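Lavville Home Talk > Kitchens > Seasonal stuff

Garland on the kitchen window ledge, yes or no?
33 replies, 1,307 views

stironmom
OK so every year I get itchy to decorate way before December and this year I started with the kitchen. My counter runs right up under the big window with no real sill, so I've been laying tinsel along the back edge against the glass. My sister says it's tacky and a pain to clean around. I love it (it catches the sun like crazy!) but now I'm second guessing. Do you all put anything back there or leave it bare?

plaid_thermos
Bare. Always. Tinsel sheds, and then you find it in the butter in March. I had a silver one over the sink and gave up after one season.

quiltnook25
Oh come on, a little shedding never hurt anyone! I keep mine up until spring and just shake it out over the porch rail. Red or all silver? I think red looks warmer in a kitchen.

stironmom
Red and silver mixed! And my counter is shiny white so it really needs the color.

gravelroad
White gloss is the problem, not the tinsel. Every crumb and water spot shows when the sun hits it. We had the same in our place in Sirkport and I wiped it 25 times a day. What do you use on yours?

stironmom
Paper towels and a drop of dish soap, then a plain damp one. I know, I know, somebody is going to tell me microfiber.

plaid_thermos
Microfiber.

quiltnook25
Ha! I'm a paper towel person too, the quilted kind. Microfiber leaves fuzz on mine no matter how I wash it.

stironmom
Fuzz would drive me nuts on a shiny counter.
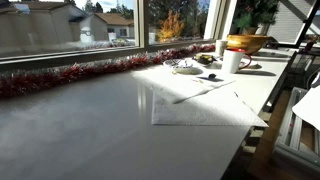 My garland along the window, with the yellow tree showing off outside

quiltnook25
I love it, leave it! And that tree, wow. I wouldn't hang a thing up high and block that.

gravelroad
Looks cheerful, I'll give you that. I'd still tack it to the window frame with those little clear hooks so you can wipe underneath in one go.

plaid_thermos
Still no from me, but it's your kitchen. The counter does look nice and shiny.

stironmom
Hooks might be the answer. Do they pull paint off? Our frame is beige and I'd never match it.

gravelroad
Mine came off clean. Pull the tab straight down and go slow.

Comments

tanglefoot: Can you put tinsel by a window that sweats? Mine gets soaked in winter.

pie_weights: @tanglefoot I switched to wooden beads for that, easier to dry off.

Recent threads
Thái basil on a north window, hopeless?
Best way to store 114 ornaments in a small closet
Soap dispenser keeps dripping

Contact | Lavville Home Talk | Back to top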